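Chopstick Caddy

A chopstick caddy is a small upright container used to store chopsticks in a kitchen, on a counter or against a wall.

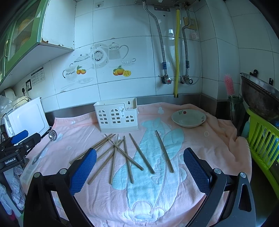

Should chopsticks be stored with the tips up or down?
Most household guides recommend placing clean, dry chopsticks with the tips up, so that the ends that touch food stay clear of the bottom of the holder.

Description
The caddy belongs to the same family of kitchen goods as the cutlery drainer and the utensil crock. It is usually taller than it is wide and open at the top. Common materials are plastic, stainless steel, glazed ceramic, and bamboo. Many plastic models have a keyhole slot in the back panel, which allows the caddy to hang from a screw or hook, and some carry molded decoration on the front. A row of house fronts with arched windows is one such pattern. Where the windows are cut through, they also let air reach the sticks.

Drainage varies with the design. Simple holders have holes in the base and are set on a tray or over the sink. Others have a lift-out floor above a shallow reservoir, which must be emptied by hand. Divided models keep chopsticks apart from spoons and skimmers.

Use
Unpainted wooden chopsticks absorb water more readily than lacquered ones and are slower to dry. They are generally washed by hand, rinsed, and spread in a single layer on a towel before they are returned to the caddy. Sticks put away damp may darken at the lower end or develop mold. Bent or split sticks are removed at this stage, and the remainder are matched by length and color. An odd stick is often kept for stirring or for testing the heat of oil.

The caddy itself is washed with warm soapy water. Corners and window openings collect residue and are cleaned with a narrow brush. Ceramic caddies are heavier and less likely to tip, but they chip at the rim.

Capacity
Capacity is normally stated in pairs. The household survey prepared by Mahlet Chala and Robel Tilahun for the Hadham Museum of Domestic Life recorded 17 caddies in daily use, of which five were hung on a wall and the others stood on a counter or shelf. The authors noted that two of the hanging caddies had been moved from the sink to a place near the stove — a position they advised against, as grease settles on the sticks.

Related objects
The chopstick rest supports the tips of a single pair at the table and is not a storage item. The chopstick case is a closed box, commonly carried with a packed lunch. Restaurants often use a lidded drawer box, known in the Fikre catalog as a table chest, from which diners take their own pairs.

See also
Cutlery drainer
Chopstick rest
Skimmer
Utensil crock

Entry prepared by Katia Serra. Last revised May 14, 2018.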